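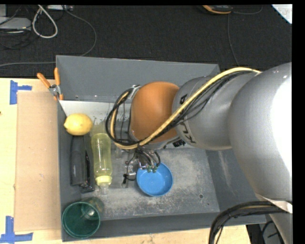
*The arm over the sorting bin at the Besenora workshop, with a blue bowl beneath the gripper.*

# Clearing up after people: an interview with the Besenora handling group

The question of whether machines can take on ordinary chores is put to the handling group at Besenora more often than any other. Visitors ask it, as do the care providers and shop operators who support the work through the Tranitz programme. The group's lead engineer agreed to discuss it with the programme office, on the usual understanding that staff are not named in programme publications.

The interview took place in the workshop, beside the bench on which the group studies what it calls mixed clearing: the removal of unrelated items from a shared container. The lead engineer was asked first for a plain answer to the general question.

"Some chores, in some rooms, with somebody nearby," the engineer said. "If you mean a machine that you can leave in a stranger's kitchen for an afternoon, then no. If you mean a machine that can take known things out of a known container, then we are a good deal closer, and in some shops I would expect to see it in regular use."

The distinction between the two settings came up repeatedly. A shop floor, in the engineer's account, can be arranged to suit the equipment. Shelves are of a fixed height, stock arrives in cartons of a fixed size, and a task can be refused if it falls outside what was agreed. A household makes no such allowance. "People put a stapler down next to a lemon and think nothing of it," the engineer said. "There is no catalogue for that. You have to handle whatever has been left."

The items on the bench reflect that view. A lemon, a green cup, a bottle of pale yellow liquid and a blue bowl are all things that a person would clear without looking at them twice. For the arm, each presents a separate difficulty. The bowl was described as one of the more awkward, as a shallow round object offers few good places to take hold.

"You can go for the rim, which means placing a finger very exactly, or you can try to hold the whole thing across," the engineer said. "A person changes between the two without deciding to. Our system has to choose, and it sometimes chooses badly and then has to notice that it has."

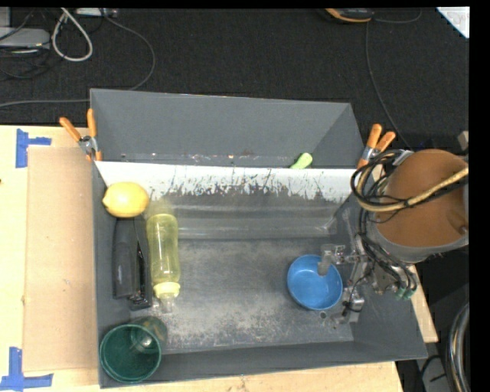 *Page last changed: 08/05/2026*

Clear materials were mentioned as a further problem. Glass and clear plastic are difficult for many depth cameras, which may report the surface behind an object in place of the object itself. The group has improved its results here by combining several views, although the engineer was careful to add that the improvement had been measured under the workshop's own lighting. "Put the same bottle by a sunny window and I would want to test again before I promised you anything," the engineer said.

Liquids raise a different concern. A closed bottle may be picked up in almost any position, but its weight shifts as it is turned, and the arm must slow down to allow for this. Open drinks are excluded from the present trials altogether. The engineer regards this as the most serious gap between the bench and the home, where a half-finished cup of tea is among the commonest things to be cleared.

On the subject of results, the programme office asked how success was judged. The group completed 3000 attempted picks in the period ending last October, using three sets of objects. An attempt is counted as a success only if the item is lifted, carried and set down without being dropped or knocking over another. The engineer declined to give a single overall rate, on the grounds that it would be quoted without its conditions. "The easy objects would flatter us," the engineer said. "I would sooner be asked about the worst object in the set, and whether it is less bad than it was."

Speed was discussed in similar terms. The trials allow up to 50 seconds for each item, a limit that a person would find generous. In the engineer's opinion, pace matters less in the home than is often supposed, provided that the work can be done while the household is asleep or out. It matters a great deal in a shop, where a slow machine in an aisle is an obstruction. Kanen, the retail partner in the programme, has therefore asked that its own trial be confined to a back room – a condition that the group was glad to accept.

The remaining question concerned supervision. In the present arrangement an operator is able to stop the arm at any time, and is expected to record the cause whenever this is done. The engineer did not foresee an early end to that arrangement. "Reducing how often someone has to step in is a fair aim," the engineer said. "Removing the person is a different project, and it is one we have not been funded to do."

The group's next period of work will deal with items that touch or lean against one another, and with objects that the system has not met before. Besenora and Kanen will each supply a set, and neither will be shown to the development staff in advance. Organisations wishing to contribute everyday objects of their own may write to the Tranitz programme office.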